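FOR IMMEDIATE RELEASE

November 16, 2022

Flakville Community Supper is back for winter, and we've got a bigger hall

Flakville: Hi everyone, Johanna Reisinger here. I've been running the Flakville Community Supper since we were ladling soup out of the back of my brother-in-law's garage, and I'm so pleased to tell you we're opening again for the cold months, this time in the old Grudetti hall on the corner across from the feed store. If you grew up here you probably had a birthday party or a wedding dance in that hall. I had my grade eight graduation there and the floor still creaks in the same spot by the kitchen door.

The Grudetti hall seats 60, a big step up from the church basement, where we were bumping elbows and passing bowls over people's heads. The kitchen has a proper six-burner stove and two deep sinks, and there's a ramp at the side entrance so nobody has to be helped down a flight of stairs any more. Parking is out back. Please leave the spots along the fence for the neighbours, they've been very patient with us.

Last winter we served 2000 meals. I had to check that one with Bradley Crabtree, who does our shopping and keeps the receipts in a cookie tin, and he checked it again and got the same answer. I remember the first year, when we thought we'd have leftovers every night and ended up sending somebody out for more bread before the first sitting was done!

So what's for supper? We'll open with Bradley's barley soup and a tray bake of squash and sausage, with a lentil version for anyone who doesn't eat meat. After that it goes by what's cheap and good that week. Expect cabbage. Expect a lot of potatoes (the Treltitz farm has promised us 1000 pounds from their fall harvest, which is wonderfully generous, and if you know a clever thing to do with a potato I would love to hear it). Dessert is usually crumble, though I've been told very firmly by some of our younger guests that there should be pudding, so there will be pudding.

It's pay what you can, same as always. There's a jar by the door and we don't watch it. If you'd like to put in $2, that's great, and if you'd like to put in nothing and have seconds, that's great too. You don't have to sign up, show anything or explain yourself. Just come in and find a chair.

"I like the noise of it," says Bradley. "You get a fellow who's eaten alone all week sitting beside somebody's three kids, and by the time the crumble comes out they're arguing about hockey."

We've also got a new thing this year that I'm very excited about. Ramanauskas Bakery on Mill Street is giving us their end-of-day loaves, and whatever isn't eaten with supper goes home with people. Bring a bag if you think of it. The rye is my favourite and I will try to be fair about sharing it.

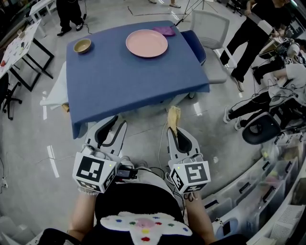 Now for the part where I ask for things. We could use more tablecloths, any colour, and I really don't mind if they match or if they've got an old gravy stain on them. Serving spoons disappear on us every year, so those too. If you've got stacking chairs in decent shape sitting in a shed, please call before you load up the truck, as storage at the hall is one closet and it's already half full of Christmas garlands.

We need hands as well. Chopping starts mid-afternoon and washing up goes on until it's done, and you're welcome at either end. Teenagers looking for school service hours are very welcome and they get fed first. You'll want closed shoes in the kitchen and your hair tied back. I'll find you an apron.

We'll keep going until the end of February, and longer if the weather's still miserable and the money holds out. If a storm closes the highway, we'll put a sign on the hall door and Bradley will phone anyone who's asked to be on his list.

Media are welcome to drop by, but please talk to me first so I can let guests know, and please stay for a bowl of soup.

Contact: Johanna Reisinger, Flakville Community Supper. Ask for me at the Grudetti hall, or leave a note at the Ramanauskas Bakery counter and they'll pass it along.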